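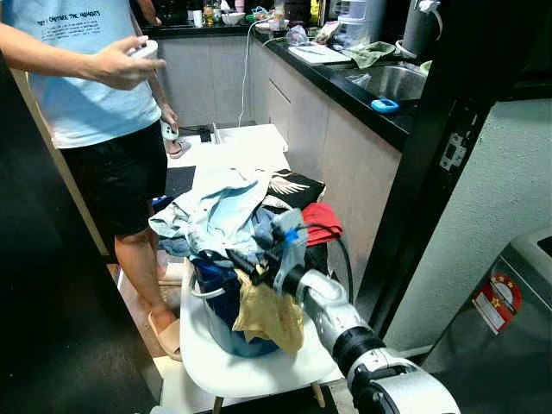 Rüdiger Tiedemann says a fading test done in household washing is gossip with a date on it, and that if we want to know what a dye does in the wash we should put it in a jar, with one detergent and one temperature, and leave people's socks out of it.

Noted. The date on it is 7/15/19, Zostcombe bench, walnut series.

He has a point about the jars. He had the same point in April, when the jars all came out perfect and the first tea towel we sold came back the colour of weak gravy. So both methods stay in the book and he can initial whichever he prefers.

Where we are: 46 swatches, wool and cotton, all from the Fesidness walnut husks. Half mordanted with alum, the other half with nothing but optimism. One corner of each swatch is cut off and kept in the drawer as the reference. Numbers are stitched on, as laundry pen bleeds and I am not having that argument twice.

Jar side finished this morning. Wool barely moved. Alum cotton lost a little at wash three and then settled. Plain cotton went pinkish, which the books say it shouldn't do. I have looked again in better light and it is still pinkish.

House side is at wash 8 of 10. The swatches go in pinned inside an old pillowcase, with whatever else needs doing. Rüdiger's objection is to "whatever else needs doing", and looking at that blue basket with the clothes coming over the rim I can see how a man might object. It's not a measured load in anybody's language. The bench load is 1360 g, weighed dry, every time. A household load is as much as the door will shut on.

But that's where the things are going to live. People who buy a walnut tablecloth don't own a kitchen scale that goes near the washing, or if they do they use it for flour. I want to know what happens to the colour when it has been rubbed against a zip for an hour.

What happens, so far:

Wool, alum: fine. Slight felting on 11 to 14, my fault, wrong programme.
Wool, plain: fine, annoyingly. I'd spent a page explaining why it wouldn't be.
Cotton, alum: one shade down by wash five, holding since. Edges paler than the middle where they rub.
Cotton, plain: going, going. Number 31 could pass for undyed if you hadn't met it before.

No staining on the pillowcase that I can find. I was looking forward to some staining, it would have been a result.

Detergent. Widmont powder on the bench, Widmont liquid in the house, and I only noticed the difference last week. The powder has a bleach in it and the liquid hasn't. This means the two sides can't be compared the way I had drawn on the back of the plan, with the nice arrows. Rüdiger has been told. He was gracious about it for nearly a full minute and then asked for the page number.

To put right: rerun jars for 20 to 46 with the liquid, same dose by weight. I'd rather rerun the jars than the house washes, as the jars don't need their pillowcases back.

Hepburn is asking again if we can promise "washable" on the label. At present I would put my name to "washable, wool". For cotton I'd want alum, the liquid, a cool wash and a customer with a forgiving nature, and that doesn't fit on a label. Have offered them "will soften with age". They are thinking about it — they have been thinking about it since April.

Also: the iron pot is back. Someone had it down as a doorstop. It has a skin of rust, so the next walnut bath in it will come out darker whether we like it or not. Either scour it or write IRON on the lid and pretend that was the plan. I've written IRON on the lid.

Left to do: washes nine and ten, then everything out of the pillowcase, dried flat away from the window, and compared with the drawer corners at the north bench. Two people to score, separately, no conferring. Rüdiger has volunteered to be one of them and wants the house swatches in a separate envelope so he can be fair to them.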